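1st December

Back room of the frame shop, as usual, with tea going cold on the cutting bench. Bernadette has named the arm Niven, after an uncle of hers who also picked things up slowly and put them down in the wrong place. It has been with us since September. The boss says it's here to take the dull parts off our hands, and I've spent enough years on the dull parts to feel oddly possessive about them.

My job used to be framer. Now I'm a framer who stands beside a machine and says "left a bit" to a thing with no ears. The handling is supposed to be Niven's and the judgment is supposed to be ours, and there's a sheet on the wall saying so. Masaru has already written "whose lunch?" at the bottom, because two of us must be on the floor while it runs and lunch was never mentioned.

I will say my wrists are better. I used to go home from a run of 300 hotel prints unable to open a jar. Haruna misses those runs, though. We'd talk the whole way through them, and she told me most of her divorce over backing boards. Now she is at the screen by the door and I'm over here, and we wave.

Today was gold frames. I watched the grip view for most of the afternoon and came away with a stiff neck, so that's where the strain went. 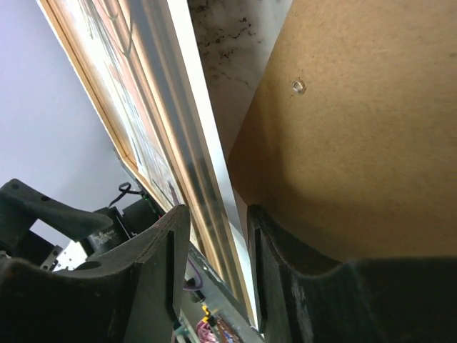 Grip view, gold frame and tan board.

Yae wants to learn the corners by hand before she learns Niven. I said I'd show her after closing. Grażyna overheard and is coming too, she says for the company, and she's bringing the poppy seed cake. Must find the old clamps. I think they're under the sink.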